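3.2 Dating the Cindby coin lists

The Cindby lists record 784 coins taken from the river bank below the old ford at Zemum. Of these, 78 can no longer be read on either side and are left out of the tables. The rest were sorted by mint, then by the style of the portrait, following the order set out in the Lengyel catalog. Weight was used only where the portrait was too worn to help.

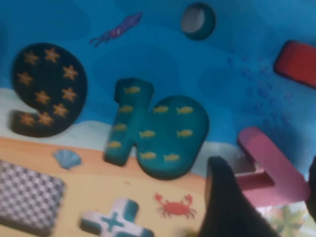
Figure 3a. Number nine piece on the board, close view.

Most of the bronze is local. The Mokuvside mint struck small change for the towns along the lower river, and its dies were used long after they had begun to crack. A cracked die is useful to us, as coins struck late in its life show the same flaw in a more advanced state. We could link 25 reverse dies in this way - enough to put the issues with the seated goddess before those with the ship.

We use our cookies and third-party cookies to improve this site. By continuing to browse you accept our cookie policy. Accept | Settings

The silver is harder to place. Several pieces carry countermarks, and the older literature treats these as proof of a military pay chest. We do not follow that view. The same marks appear on worn bronze from the market area at Zemum, where no soldiers are attested in inscriptions of the period. 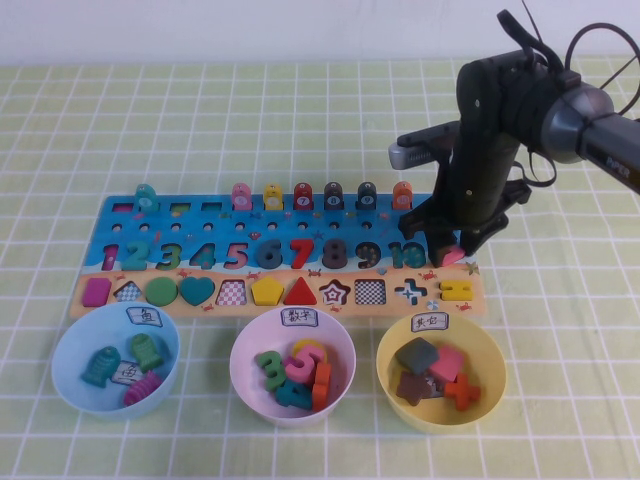
Figure 3b. Puzzle board with numbered fish pegs, on gridded cloth.

A second problem is the gap in the lists between the late Hellenistic issues and the first imperial ones. Earlier writers took it to mean that the ford was abandoned. The pottery does not support this, and the Cindby lists were made from what dealers and farmers handed in, with a clear preference for larger coins. Small bronze of the missing years may simply have been passed over. 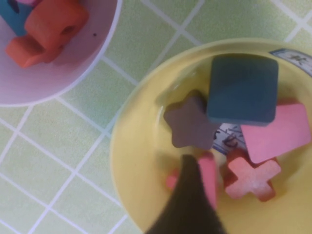

Figure 3c. Yellow bowl and a second bowl holding foam pieces.

We therefore treat the gap as a feature of collecting and give it no weight in the dating of the settlement. The order of the Mokuvside issues is taken up again in section 4.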